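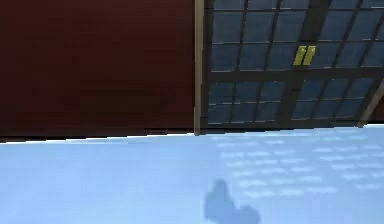
Work this period went mostly into the glass and floor rules for mobile arm robots, section 5 of the Larkusetti practice guide. The section says how a site should mark glazing, where a robot may slow down instead of stopping, and what has to be tested before a machine is let into a public hallway. We write each rule first and then try it in simulation. In the lobby model the glazed wall carries one pair of yellow stripes just above the middle bar, and the polished floor picks up the pattern of the panes. Both matter for the draft. The old wording asked only for "visible marking" on glass and did not mention reflections at all.

Runs completed: 1,147, against a plan of 900 in the grant agreement. Bendik Granström reviewed the logs and set aside 228 runs in which the machine treated a reflection as an obstacle or slowed for its own shadow. None of these count as safety failures under the current text. They do count as nuisance stops, and Tyra Ljungberg has drafted a clause requiring sites to record them separately. The clause is out for comment until December.

Marking height is still open. Prolerex wants a single fixed band for all glass. Berge would allow the site to choose, provided the choice is written down and tested with the sensor at its lowest mounting point. We lean toward the second option but have not tested it on doors that swing outward.

The comment round on the first draft brought in 242 remarks. Fatos Spahić has answered all but the ones on floor finish, where we need gloss readings from the Darberg site. Those readings are late. The site has agreed to let us in before 7 a.m., when the hallway is clear.

Spending is on plan except for computing time, which ran over with the extra runs. We ask to move the unused travel money to cover it. Oddur Briem has sent the budget sheet separately.

Next period: finish the floor finish clause, run the door cases, and send the second draft to Oona Sjöberg for legal reading.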